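Collecting with the hand grippers – FAQ

Questions from people who just joined the Tisora folding set. Deming Jia wrote most of this, I filled in the gaps. Will update when people ask new stuff.

14 comments · 6 shares

Do I need a robot at home?

No. You hold the grippers, you do the chore, the recording goes to us. The arm is at our end and it never sees your house.

So what is the robot learning from exactly?

Your hand motion plus the wrist view. Where the fingers were, how far open, what was in front of them. Nothing else. It doesn't hear you, talk if you want.

Is this the same as the remote control sessions?

Different thing. Remote (we use Ruteo for that) means you drive the real arm from a desk with a screen. Slower, lag is annoying, but you see what the arm really can and can't reach. Folding is nearly all hand grippers now. Remote is for the drawer tasks and for fixing episodes where the arm keeps failing.

How many episodes?

Target for the set is 3000. One person usually sends 500 and then we rotate you to another task so we don't end up with a robot that folds like one guy.

How long should one be?

Some 115 seconds for a pair of pants. Shorter is fine. If you are way over you're probably re-folding too much, stop and start a new one.

I dropped it. Delete?

Keep it. Pick it up with the gripper and carry on. Recoveries are useful, Duarte Cunha asks for more of them every week. Only delete if you put the gripper down and used your bare hand halfway thru.

Can I help with my fingers a little?

No. Not even a corner. If the garment won't go without fingers, skip it and write the garment type in the notes.

Which clothes?

Whatever you own. Denim is good – stiff, holds a fold, easy to pinch. Thin shirts are hard, leave them for your second week. Mix colors. Don't iron anything first, we want normal clothes.

Table or bed?

Both. Bed is harder becuase the surface gives when you press down, so the grip height changes all the time. Patterned bedspreads OK, please don't swap them for a plain sheet. Leave the rest of the room how it is too.

How do I hold a folded thing without it opening up?

Pinch through all the layers, near the middle. Close fully, wait a beat, then lift. Corner grabs come apart nearly every time.

Denim and a floral bedspread in both of these: 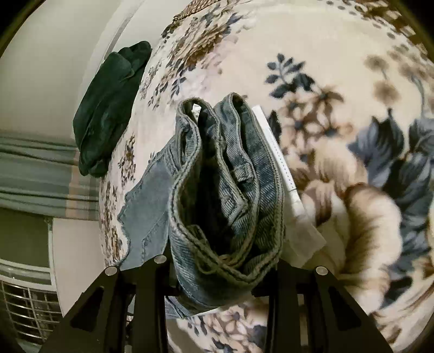
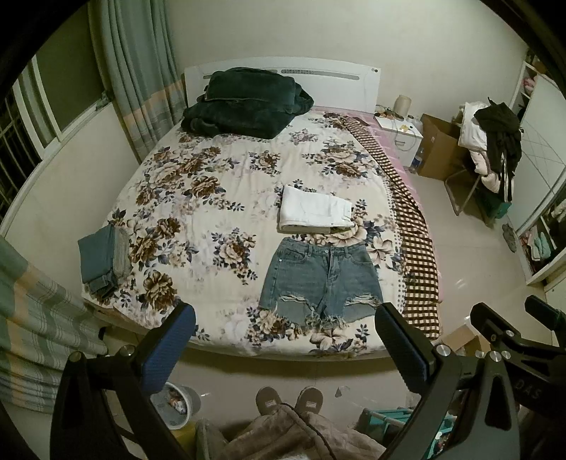
Left hand or right hand first?

Doesn't matter but don't switch roles inside one episode. If left is holding, left keeps holding.

Start and end position?

Grippers open and in view of each other, 2 seconds still, then go. Same at the end. The splitter looks for that pause and without it your file gets merged with the next one, then someone has to cut it by hand.

Upload keeps failing

Use the cable, not wifi. If Eneck says "pending" for more than an hour, close it and open again. Don't re-record, the files are still on the gripper.

When do I get feedback?

First batch gets a full review. After that spot checks only. Next review round is in June.

Contact: ask in the Tisora channel or write to Deming · © Tisora · Back to top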